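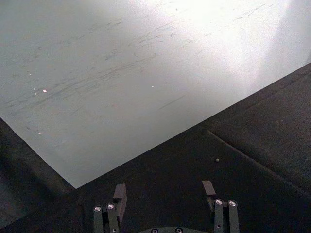 Bolwood Family Center - Speech and Early Learning Team

15 August 2018

Parents of late talkers have a new place to turn this fall, and we could hardly be happier to share it. Our team is opening a Saturday-style play and talk group (it will run on weekday mornings too, for families who find those easier) for children between two and four who are slow to start using words, or who use a few and then seem to get stuck. The group is called Todeo, and the first sessions will be held in the downstairs room at our Kirnach Street building.

Many of you will remember the trial we ran in April, when 13 families came along for a few weeks to see what a group like this might feel like. They told us a great deal, and we have tried to listen. The mornings were too long for the younger ones, so each session will now last one hour with a snack in the middle. Parents wanted to stay in the room, and now they will. Several also asked for something to take home, so every family will get a small folder of songs, picture cards and simple games that can be played in the bath, in the car or while supper is cooking.

Máté Hegyi, the speech therapist who will lead the group, has worked with young children and their families for many years and is well known to anyone who has sat in our waiting area and heard him singing through the wall. "A lot of moms and dads come to me already worn out with worry," he told us. "They have been comparing their child with a cousin or with the little girl next door. I would like them to have a morning where they can get down on the floor and play, and ask me anything they want while we are at it."

There are 8 places in each group, which keeps things calm enough for children who don't care for noise or crowds. A child does not need a diagnosis to join, and you do not need a letter from your doctor. If your child has already been seen for hearing, speech or development, please bring whatever paperwork you have to the first visit, but don't stay away if you can't find it! We can sort that out together later on.

Families who speak a second language at home are very welcome. We are often asked whether parents should drop one language to help a child along, and our answer is to please keep talking to your little one in the language that comes most naturally to you - the songs and stories you grew up with are just what we'd like to hear.

The cost is being kept low thanks to a gift of $500 from the Chantharasri family, whose two boys both came through our early learning rooms and are now big enough to tower over most of us. Their gift has paid for the picture cards and a good supply of puppets, bubbles and floor mats. A full set of sessions is $100 per child, and brothers and sisters under one may come along free. If the fee is hard for you to manage just now, have a quiet word with the front desk and we will work something out.

Sign-up is open at the front desk and by phone during office hours. Anyone who would like to look around the room first, with or without their child, is welcome to stop in and ask for Máté.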